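Print this article
E-mail this article

In Defense of the Empty Shelf

By Petronella Ndlovu

My desk at work has a cabinet under it, with a door and two levels of storage, and for the past 3 years I have been told that I am wasting it. The upper level holds very little. The lower level holds nothing. I open the door now and then to check, and I close it again feeling rich.

My colleague Efren Dalisay feels otherwise. Efren reads the Sotetti catalog the way other people read menus, and he tells me it runs to 669 pages of bins, risers, dividers and small trays meant to sit inside slightly larger trays. He has offered to lend it to me. I have nowhere to put it, I said, and he looked at the cabinet.
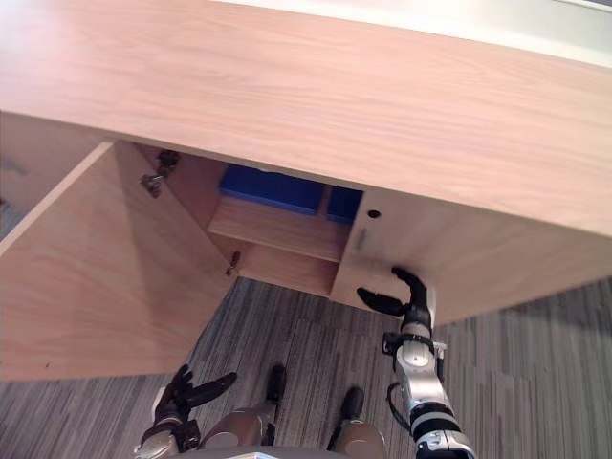

The trouble with organizers is that they need something to organize. Buy a tray with eight slots and you will own eight kinds of paper clip by June. I did this once, at home, with a Buvura drawer set that cost more than everything that ever went into it – and I still have the rubber bands, graded by size, waiting for an emergency that calls for a medium.

I'm told an empty shelf is lazy. Fatima Zwane, two desks down, says hers is full because she is busy, and it is full, mostly of a sweater and the boxes that other things came in. She can't shut the door. She has stopped noticing, and walks around it with a little sidestep that she now does in the hallway too.

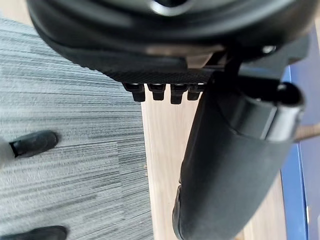 A room gets by on its floor more than on its cupboards, and people who store things for a living never mention the floor. When the shelves fill up, that's where the overflow goes, one box at a time, always just until Friday's cleanup or the next one. I happen to like floors. Give me a gray striped carpet with some darker charcoal running through it and I would like to see the stripes, all the way to the wall if possible. Somebody chose those stripes. Under Fatima's boxes they might as well be linoleum.

Efren says I'll be sorry when I need the space. But I have the space. I have it now, behind a door on two good hinges, and he is welcome to come and look at it any afternoon before 3, as long as he doesn't bring anything.

Print this article
E-mail this article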